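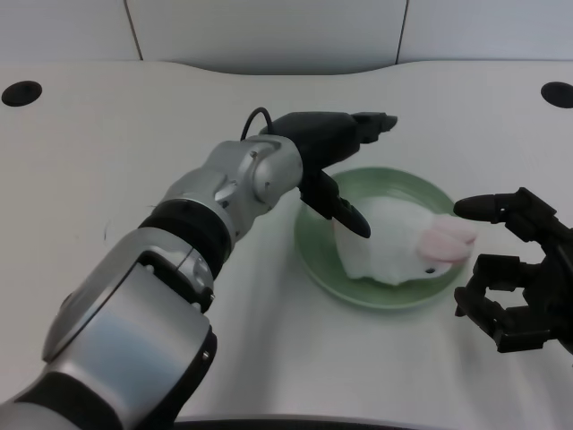

**Forum: Cell Maintenance and Set-up**
**Thread: Two-arm table cell – left wrist cable and park position of the right hand**

**mullorness_cells** | Thread starter | 04/10/2019

Members are asked for their views on the maintenance procedure for the two-arm table cell at Mullorness. The procedure is at revision 3 and is due to be reissued before the cell goes back to daily use.

The cell has completed almost 2000 pick-and-place cycles since the left hand was last removed. During the most recent run the controller recorded fault 332 (loss of finger signal, left hand) on several occasions, always with the wrist bent well forward and the hand low over the table. The fault clears when the arm is returned to home. The hand itself has been exchanged with the spare and the fault remained, so attention has turned to the cable between the wrist and the hand housing.

The present wording of section 4 is as follows:

1. Bring both arms to home and remove drive power.
2. Release the cable from the wrist clip and inspect the outer sleeve over its full length.
3. Refit the cable with 32 mm of free length behind the hand housing.
4. Restore power and run the finger check.
5. Run the reach check with the soft test piece on the table.

Two questions arise. The first is whether the free length in step 3 is sufficient. The second concerns the right hand, which section 4 does not mention at all. Our technicians have been leaving it wherever the previous job ended.

---

**worum_workshop** | Member

The Worum workshop looks after two cells of the same pattern and has recorded the same fault. In our case the sleeve was sound and the trouble was at the plug, where the cable had been pulled sideways each time the wrist bent down. We would advise against exchanging the cable until the plug has been looked at under a magnifier.

On the free length, our own sheet gives no figure. It asks the technician to bend the wrist by hand to its lower limit, with power off, and to confirm that the cable still forms a curve and does not go straight. A fixed figure is easy to write down but it depends on where the clip has been fitted, and the clips have been moved on at least one of our arms.

---

**rao_line_services** | Member

We cannot agree with the removal of a fixed figure. Where several technicians share a cell, a check by eye gives a different result on each shift, and the log then says only that the cable was "satisfactory". Our preference is to fix the position of the clip, mark it with paint, and retain the measured length. The bend test may be added afterwards as a second check.

It should also be noted that step 1 is incomplete. Drive power is removed but the hand supply is separate on this cell, and the connector should not be drawn with the hand supply live. Revision 3 ought to say so in plain terms.
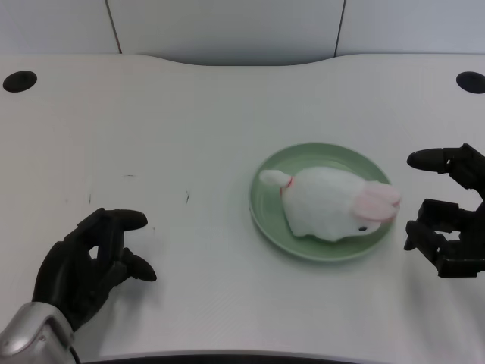
**mullorness_cells** | Thread starter

The point on the hand supply is accepted and the reissued procedure will carry it as a step of its own, ahead of the release of the cable. As to the park position, our practice has been to leave the right arm powered and holding during the left-hand reach check, so that the technician need not home both arms between attempts. The drawback is plain enough with the rabbit on the green plate: the right hand stands just beyond the right rim, close to the head of the toy, with the upper finger held out over the table and the lower fingers bent. A left hand that comes in a little far to the right has very little room. We have had no contact between the hands, and we should prefer to keep it so.

There is a further matter on which we would welcome comment. The table has collected scuffs and short dark marks, mostly towards the left, and one technician has proposed using one of them as a reference for placing the plate. We are inclined to refuse.

---

**worum_workshop** | Member

Refusal would be the correct course. A mark that can be wiped off or added to is no reference. At Worum the plate is placed from a card template laid against the front edge of the table, and the template is kept in the drawer with the hand tools.

We do not share the concern over the right hand. A park position close to the work has its uses, as the right arm can then be brought into the check without a long move. Provided the speed limit is set low for the whole of section 4, we see no need to send it home.

---

**rao_line_services** | Member

With respect, a low speed limit reduces the damage and does not prevent the contact. The fingertips are the first parts to suffer, and a bent link in a finger will give readings that look very much like fault 332. We ask that the right arm be sent home for step 5. The time lost is small.

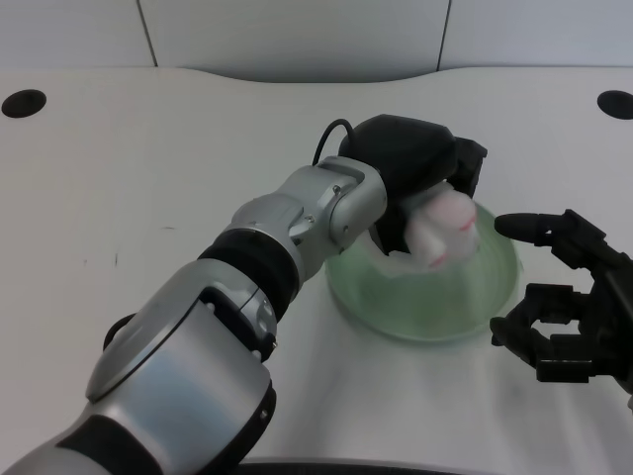
**tusard_integration**

We have fitted a number of these hands and offer the following for the revised text.

The cable leaves the rear edge of the hand housing and rises in a small arc before it returns to the wrist. The arc should still be there when the hand is down in the bowl with the fingers closed on the work, as that is the posture in which the fault has been reported. A check made over a flat plate does not ask as much of the wrist. We therefore suggest that step 5 be carried out with the bowl as well as the plate, and that the technician watch the arc throughout the lift.

On the figure of 32 mm, both members have a case. Tusard sheets give the measured length from a marked clip, followed by the hand bend test, and both results are entered in the log. If the two disagree, the clip has moved and should be reset before anything else is altered.

We side with rao_line_services on the right hand for the first attempt after any cable work. Once the finger check and one full reach check have passed, the nearer park position may be resumed.

---

**worum_workshop** | Member

That division is acceptable to us for the first attempt. We maintain our view as regards routine weekly checks, where no cable has been touched.

---

**mullorness_cells** | Thread starter

Our thanks to all members. The following wording will be put forward for section 4:

1. Bring both arms to home and remove drive power.
2. Switch off the hand supply.
3. Confirm that the clip is on its paint mark. Release the cable and inspect the sleeve and the plug.
4. Refit the cable with 32 mm of free length. Bend the wrist by hand to its lower limit and confirm that the cable remains curved.
5. Restore both supplies and run the finger check.
6. With the right arm at home, run the reach check on the plate and then in the bowl.
7. Enter the measured length and the result of the bend test in the log.

The park position for weekly checks is left open and will be considered at the May review. The plug on the left wrist has not yet been examined under magnification. The finding will be posted in this thread.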